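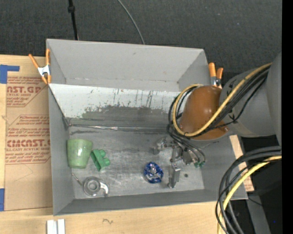
# hatov-stamps

Index of a clear stamp and die collection, kept as one CSV so that I stop buying the same hedgehog.

Home | Files | Changelog | Swaps | Contact

## What's in it

4000 rows, one per stamp or die. A sheet of sentiments gets a row for every sentiment, which felt sensible for the first 80 and has been a grudge ever since. Sheets I cut apart before May are filed under whatever I could remember of them.

## Columns

- `id`: my number, written on the storage pocket in pencil
- `maker`: Wosedel, Kokkinos, Fillbridge or `unknown`
- `kind`: stamp, die, stencil, or `both` for matched sets
- `theme`: one word, lower case. There are 57 themes and "whimsical" is not going to be the next one.
- `width_mm`: widest point of the inked image, not the rubber around it
- `partner_id`: the die that cuts out this stamp, if I own it
- `used`: yes or no. Please don't sort by this column in front of my husband.

## How it was put together

I typed most of it at the kitchen table. Sumathi Nair measured the florals and is more patient than the florals deserve. Jamila did the alphabets and would like it known that one set came with two Qs and no R.

## Known problems

- Kokkinos renamed its small banners halfway through the line, so both names appear. Search for `banner` and `pennant`.
- Thirty of the `partner_id` entries point at dies I have lent out. They may come back.
- Christmas is split across `winter`, `holiday` and `trees`. I was tired.
- Widths for the Fillbridge background stamps came off the packaging, and the packaging is optimistic.

## Using it

Opens in any spreadsheet. Copy it, change it, swap in your own stash. If you fix a row, send me the `id` and the correction; a note saying "the bird one is wrong" will be filed with the others.

Maintained by Nazma Uddin.

Last updated: May

Related

- hatov-inks: which blacks smear under alcohol markers
- hatov-cardstock: weights and what they did to my trimmer
- Piyumi Kodikara's envelope size table
- Ailsa MacBrayne's ribbon list (unfinished)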